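4.3 Recording a demonstration by remote control

Before you start, set the wrist view to full screen on the Vurnum console. Keep the stop button within reach of your free hand.

1. Place the can and both bins on the table.
2. Press Home and wait for the status light to turn green.
3. Squeeze the hand controller once to check that both fingers respond.
4. Press Record.

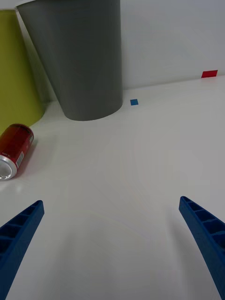
Figure 12. Wrist view with a can on its side at left, near the gray and yellow-green bins.

5. Steer the open fingers over the can, lower them, and close slowly.
6. Lift, move over the chosen bin, and open the fingers.
7. Press Stop, then Keep or Discard.

Note: Record 20 demonstrations before training. Move the can to a new spot each time, and use the same bin for the whole set.

CAUTION: Do not press the fingertips into the table. If error 531 appears, release the controller and repeat step 2.

Recordings are stored on the console until you export them (see 4.5).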